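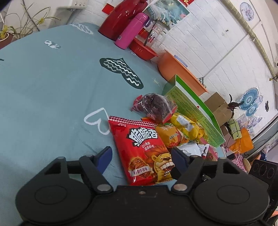 Snack table, March, 3 pm

Norkell wants the whole table sorted by flavour. I doubt flavour tells us much. The red bag, 脆脆香, is labelled 秘制牛排味, so "secret recipe steak". Fried snack on the front, cartoon lion beside it. Filed under savoury for now, but I wouldn't bet on tasting beef.

Worse is the dark purple-brown stuff in the clear bag. Colour alone won't settle it – someone should read the red label properly before it goes on the sheet.

Braditz list says 300 g per tub. Not convinced the small packets add up to that. Weigh first, then argue.

Kettle, thermos and basin to stay at the back, off the sorting area. Teal cloth can stay too.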